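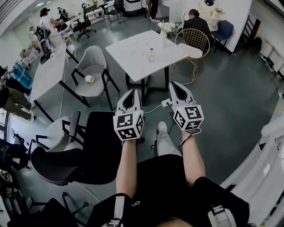 Home News Course Checklists Members Contact

Reading time: 5 min

Pre-event safety check, Fuletwood golf course, with comments

Checked by: Ildikó Kun
Received by: Maribeth Padilla, event office
Date of walk: May 10, 2018
Event: Niltier Pairs, one-day match with spectators and a commentary booth

I walked the course from the first tee to the clubhouse and used the same form as in April. OK means I have seen it and it can stay as it is. FIX means it must be done before the gates open. WATCH means it is allowed, but a marshal should look at it during the day.

1. Entrance and parking

1.1 Gate opens fully and can be locked open. OK.
1.2 Ambulance lane free from the road to the clubhouse. FIX. Two delivery pallets from Bognár stand on the lane behind the pro shop. I asked the driver to take them, but he had no paper for it. Maribeth, please call them.
1.3 Parking lines visible on the grass field. OK. The lines are pale near the hedge, still one can read them.
1.4 Signs for pedestrians between parking and the first tee. WATCH. The arrow at the corner turns when there is wind. I pushed it back with my hand and it turned again.

2. Tees and spectator ropes

2.1 Rope posts are firm in the ground, caps on. FIX at hole 3, left side. Several posts can be lifted with two fingers. The ground is sandy there, so longer posts are needed, the same as we have at hole 9.
2.2 Distance from rope to the tee markers. OK on all tees, except the tenth. There a spectator can stand in front of the player on the right side. Please move the rope back as far as the bench.
2.3 Crossing points have a marshal position marked. OK.
2.4 Landing area of the driving contest, 85 yards wide, closed on both sides. WATCH. The width is as in the plan. The far end is open to the footpath, and people with dogs use this path in the morning. I would like to have one marshal there from the first practice ball, also when the contest has not started.
2.5 Warning board "Golf balls in flight" at the footpath. FIX. The board is lying in the grass with the text down.

3. Carts

3.1 Brakes hold on the slope beside the practice green. OK for the player carts. Cart 2 from the rental firm Kekulon rolls slowly back with the brake pressed. It has a red tape on the wheel now and must not be driven. Please do not remove the tape to move it only a short way.
3.2 Reverse signal can be heard. OK.
3.3 Charging cables not across the walkway. FIX. The cable goes over the door step of the cart shed. A rubber cover is in the same shed, on the shelf.
3.4 Keys are taken out when carts are parked. WATCH. I found keys in some of them, and last year children drove one into the flower bed.

4. Commentary booth

4.1 Stairs and handrail. FIX. The stairs are good, the handrail moves at the top because the last bolt is missing. The commentators carry papers and headphones when they go up, so they will hold it with one hand and lean on it.
4.2 Maximum number of persons is written on the door. FIX. There is no number. The builder's sheet says 3, and this should be on the door in large print. Guests of the sponsor who want to look inside must wait until one person comes out.
4.3 Front window and net. OK. The net is tight and I saw no hole. A ball that flies from the eighteenth fairway comes into the net first.
4.4 Power strips off the floor. OK. They are fixed under the desk.
4.5 Fire extinguisher in date. OK.
4.6 The microphone cable to the eighteenth green is under the mat in its whole length. WATCH. The mat ends a little before the green. I have asked for one more piece.

5. Weather and evacuation

5.1 Horn tested. OK. One can hear it at the far holes, but weakly at hole 14. The marshal there should keep the radio on and not in the pocket.
5.2 Shelter for spectators on the back nine. WATCH. The shelter is small. In case of lightning the people from holes 13 and 14 should go to the machine hall, so the hall must be unlocked all day. Who has the key was not clear to me.
5.3 Nobody shelters under the single oak at hole 12. FIX. Please put a sign. The tree is the first place where everybody would go.
5.4 Stop signal and restart signal explained to the players. Not checked, this is on the starter's list.

6. First aid and water

6.1 First aid tent can be seen from the clubhouse terrace. OK.
6.2 Defibrillator battery light green. OK.
6.3 Drinking water on both nines. FIX. The tank on the back nine is empty and the tap drips. First repair the tap, then fill.
6.4 Sunscreen and hats for marshals. OK.

Comments after the walk

The course is in better condition than in April, and the greens staff have done the bunker edges very nicely. Before all other points I ask for 1.2, 2.5 and 4.1. If the handrail cannot be repaired in time, the booth should stay closed and the commentary can be made from the terrace, where there is also a socket.

I come again in the evening before the event and look only at the points with FIX. Please write your initials next to each one when it is done, and for 2.1 also write which posts were changed.

Reply from M. Padilla: Pallets are gone. Bolt is ordered. The key for the machine hall is with me, I will hang it in the starter's hut.

Contact the event office | © Fuletwood | Back to top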